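Section 3: Before You Cook Anything

Your Tastano slow simmer pot has been washed at the factory, in the sense that somebody there rinsed it once. Please do it again.

1. Take everything out of the carton, including the paper disk stuck to the inside of the pot. It does not dissolve. We have had letters.

2. Wash the pot and lid in warm water with dish soap. The base holds the heating element and must never go in the sink, the dishwasher or the rain.

3. Dry the underside of the pot before you set it on the base.

4. Fill the pot halfway with plain water, put the lid on, and run it on Low for 2 hours. A faint smell of hot dust is normal the first time. A strong smell of hot plastic means you skipped step 1.

5. Unplug, let it cool, and pour the water out. Do not make tea with it.

CAUTION: The base draws up to 700 watts. Do not share its outlet with a space heater, a kettle or a brother-in-law's power strip.

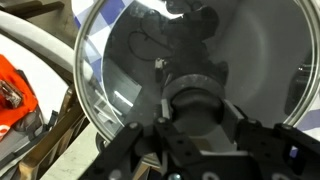 Fig. 3. Glass lid with metal rim and center knob.

Lid care

The lid is glass and behaves like glass. Let it cool on a dry towel before washing. Cold water on a hot lid makes a memorable noise and voids the warranty.

If the knob works loose, hold it still and tighten the screw from the inside with a hand screwdriver until snug. Then stop. One more turn for luck is how most replacement lids get sold.

NOTE: Lids from the older Clastar pot will sit on this one and look perfectly happy. They leak steam. Order the Tastano lid.

Settings

Low is for beans, stock and forgetting about things. High is for people who remembered dinner at three. Warm does not cook food -- it only keeps cooked food hot, and raw chicken left on Warm is a matter for your doctor.

Parts and complaints: Gudrun Haberkorn, Tralar Kitchen Goods, Customer Desk. She prefers the complaints typed.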